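### 3.2 Recovery of entry records from residential premises

Burglary files held by the Bogale district police were coded by two readers working independently. The file set covered 2,000 reported offences, of which those with no recorded point of entry were set aside before coding. Ostapchuk and Lowther used a similar exclusion in their Skernow study, although they kept cases where the point of entry had been inferred from damage alone. We did not, and our totals are therefore lower than theirs for rear doors and ground-floor windows.

Each remaining file was assigned one of seven entry codes. Disagreements between readers were settled by a third reader, who saw the officer's narrative but neither of the earlier codes.
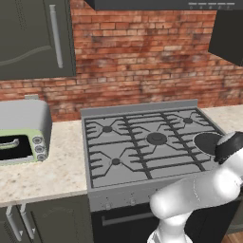

**Figure 2.** Rendered kitchen interior with toaster oven, upper cabinets and brick wall.

Time of offence proved harder to code than place. Most complainants could give only the hour they left and the hour they returned, and in about 60 files the interval was longer than a full day. These were kept for the spatial analysis and dropped from the temporal one. For the rest, the midpoint of the interval was used where it was six hours or less; longer intervals were spread evenly across the hours they covered.

Property descriptions were not standardized between stations. The Orkura detachment itemized stolen goods by room, while Skernow recorded a single total value — a practice that continued until February, when a common form was adopted. Value is accordingly reported for Orkura only, and no comparison between the two detachments is attempted in Section 4.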